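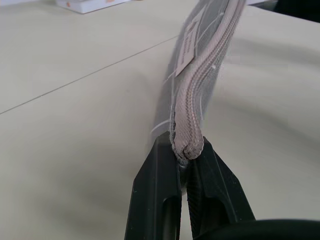 HONNESS STORES - STRAP AND WEBBING INSPECTION CHECKLIST
Form 332, used at the Plasorero packing room
Month: November
Lot: 643, woven straps, individually bagged
Supplier: Sindik

Scope
This checklist applies to woven and braided straps received in clear plastic bags. Straps supplied on reels are inspected under Form 400. Complete every line. Enter OK, HOLD or N/A and add a comment wherever the entry is HOLD.

1. Paperwork
1.1 Lot number on the carton agrees with the delivery note. OK
1.2 Supplier color card on hand. OK
Comment: The card supplied is the earlier issue. The taupe and the grayish-pink shades are printed side by side and are hard to tell apart under the bench lamp. Compare by daylight until the new card arrives.

2. Bag
2.1 Bag is clear and the strap can be inspected through it. OK
2.2 No splits or punctures. OK
2.3 Bag covers the strap end fully. HOLD
Comment: Thin bags crease readily, and creasing alone is not a defect. Glare from the creases can hide a pulled thread, so turn the bag before making an entry. Several bags in this lot are short at one end and are to be replaced from stock.

3. Strap body
3.1 Weave even along the full length. OK
3.2 No stains, oil or adhesive. OK
3.3 Raised zigzag stitching along the edge is continuous. OK
Comment: Check for skipped stitches where the strap bends. Do not flatten the strap by force - a gentle curve inside the bag is acceptable.

4. Strap ends
4.1 End folded or rolled as on the approved sample. OK
4.2 Fraying within limit. HOLD
4.3 No thread of another color showing. HOLD
Comment: Slight fraying at a rolled end is accepted if no fiber is longer than the limit marked on the sample board. Blue-gray thread showing beneath the end is to be reported to Sindik and is not to be trimmed at the bench. Trimmed pieces cannot be returned.

5. Packing and storage
5.1 Bagged straps laid in the tray in one direction. OK
5.2 No more than 100 straps per tray. OK
5.3 Held pieces kept on the red shelf, tagged with the line number above. OK
Comment: Tags are to be tied to the tray. Tape marks the bags and leaves residue.

Disposition
Lot 643 accepted except for held pieces. Held pieces remain at Plasorero pending a reply from Sindik. Copy of this form to Rizk with the next shipment.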